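4. The Mug in the Shared Workplace
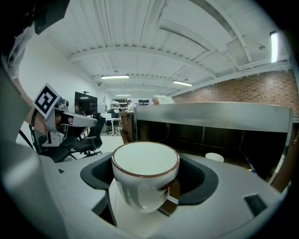 Figure 4. A rimmed mug in the open workspace at Staltdale.

Drinking vessels are the most widely moved objects in any shared workplace, and they are a wonderful thing to study. A chair may stay at the same desk for a year. A mug can travel from shelf to desk to sink and back in a morning, and along the way it picks up meanings that a paper cup never gets: it is borrowed, guarded, abandoned, rescued. We came to the subject through storage, and we had expected to give mugs a paragraph. They ended up with a section of their own. Most of the mugs in our survey were plain, and the one in Figure 4 is a good case of what we call the rimmed type – a white ceramic body with a thin reddish-brown line at the lip. That small band of color does a surprising amount of work. In a row of all-white mugs, people told us, the rim is what the eye goes to first, and several of them could describe "their" rim color without being able to say anything at all about the handle.

4.1 Setting

The Staltdale site is a single large room with a brick wall along one side, white steel beams overhead and long light fixtures hung in a line down its length. Rooms of this kind are a pleasure to work in and hard on small objects. There are few corners in which to put things, and a mug set down at the far end of the floor may stay there until someone happens to walk that way. By contrast, the Kinnear site is made up of small offices off a hallway, each with its own shelf, and mugs there seldom went farther than the nearest door.

We logged 400 mugs across the two sites, starting in February, using the Grirnex coding sheet described in Section 3. Each was given a type (plain, rimmed, printed or handmade), a home location if it had one, and a short note on wear. The full log runs to 3000 sightings, most of them quick entries made in passing.

4.2 Where mugs go

The clearest result is also the one we enjoyed most. At Staltdale, mugs gathered in places that had never been meant for them: the ledge below a window, the top of a low cabinet, the end of a workbench nearest the door. We named these places "landings." A landing needs a flat surface at hand height and a reason to stop, and very little else. We found eight of them, and all but one lay on the path between the kitchen corner and the desks.

Rimmed mugs left the landings sooner than plain ones. We think the rim makes a mug easier to claim from a distance, so that its user spots it while walking past and takes it along. Printed mugs moved sooner still, as one would expect, but there were too few of them to say much more. Handmade mugs hardly appeared on landings at all. Their owners kept them close – on the desk, usually to the left of the keyboard.

4.3 Talking about mugs

The interviews were a delight. We spoke with 68 people and asked each of them to tell us about the last mug they had used. Answers ran long! People remembered chips, stains, the sound of a base on a tabletop, and a former coworker's mug that still sat at the back of the shelf with no one willing to use it. Weight came up far more often than size. So did the feel of the lip, which the Samstead typology leaves out entirely and which we would now put near the top of any list of features worth recording.

Two people at Kinnear said that they washed a borrowed mug more carefully than their own. We did not ask about this directly and have added the question to the revised interview guide in Appendix B.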